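An afternoon at the Condura open day

Print this page
E-mail this to a friend

I'd been meaning to get to one of the Condura open days ever since they moved into the big building in Ernanmont, and last November I finally managed it. Two buses, one wrong turn by the canal and a very average sausage roll later, I was standing in a queue with what the woman on the door told me were 97 other people who'd booked. I'd pictured a dozen enthusiasts in anoraks. There were families, a whole row of sixth formers and a couple who had clearly thought it was a craft fair (they stayed, and I think they had a good time).

You get a sticker with your name on, a cup of tea, and a short talk in the canteen. The talk was fine. A bit heavy on slides, and the sound kept dropping out, but I did learn that Condura does the arms and the Acheampong workshop down the road does a lot of the metalwork. Then they split us into groups and off we went.

The lab

It's one huge bright room with ducts and pipes all over the ceiling, and my first thought was how much it must cost to heat. My second was how homely some of it looked. I'd expected crates of car parts, and what they had out on the demonstration table was measuring cups, the coloured plastic sort I've got in my own kitchen drawer, plus a white bin and a pot plant.

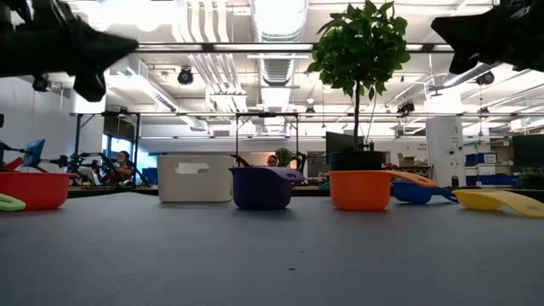
Our guide explained that kitchen things are a good test because they're light, they roll about and no two handles sit the same way. The job on the day was tidying up: cups into the bin, one after another, with a pair of arms sharing the table. It sounds like nothing. I'd have said a toddler could do it, and then I thought about the last time I asked a toddler to tidy anything.

We were allowed to stand behind a taped line and watch for as long as we liked, and I stayed for three goes. What struck me was the fingers. I'd imagined something like a hand, and they're much simpler than that, just black pointed things that open and close. When two arms are over the same small patch of table you find yourself holding your breath in case they clash — mine didn't, though I heard somebody in the other group gasp.

I asked what happens if one of them drops a cup. "We pick it up," said the guide. Fair enough! I also asked about the colours, and apparently it's largely so the people watching can say "the red one" and all mean the same thing. The cups get put down in a different spread each time, so the arms never get quite the same puzzle twice.

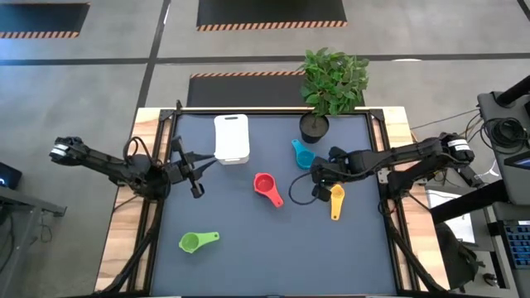

Having a go yourself

After the break (more tea, decent flapjack) there was a hands-on bit in a side room run by Nemach, who make training kits for schools. You sit down with a pair of handles, and a little desktop gripper copies whatever you do. I had two minutes to get a wooden block into a mug and I managed it on the very last second, mostly by shoving. The boy after me did it in no time at all, twice, and then asked if he could stack them.

It's surprisingly tiring. You grip much too hard, as if that would help, and my shoulders were up round my ears by the end. I went back to the main lab afterwards with a lot more respect for anybody who does it all day.

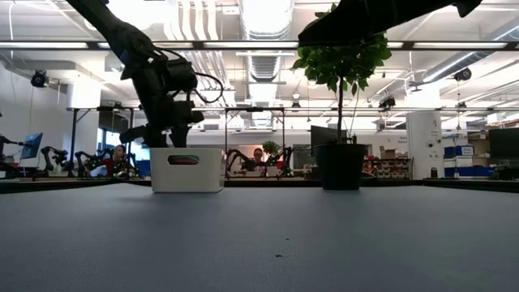

By then it was getting on for four o'clock and the crowd had thinned out, so there was room to ask the questions I'd been too shy to ask earlier. Would I ever have one at home? Not soon, I was told, and I rather liked that they didn't try to sell me anything. I asked how long it takes a new starter to get comfortable with the arms, and the answer was a few weeks, with some people taking to it in a couple of days. Gamers do well, and so do people who sew.

If you fancy going, book early and wear flat shoes, as it's concrete floors and you're on your feet for roughly 2 hours. Parking looked dreadful. The bus stops right outside, whatever the map on their leaflet says, and there's a nice little café two doors down that does proper soup. I'd skip the sausage rolls.

Print this page
E-mail this to a friend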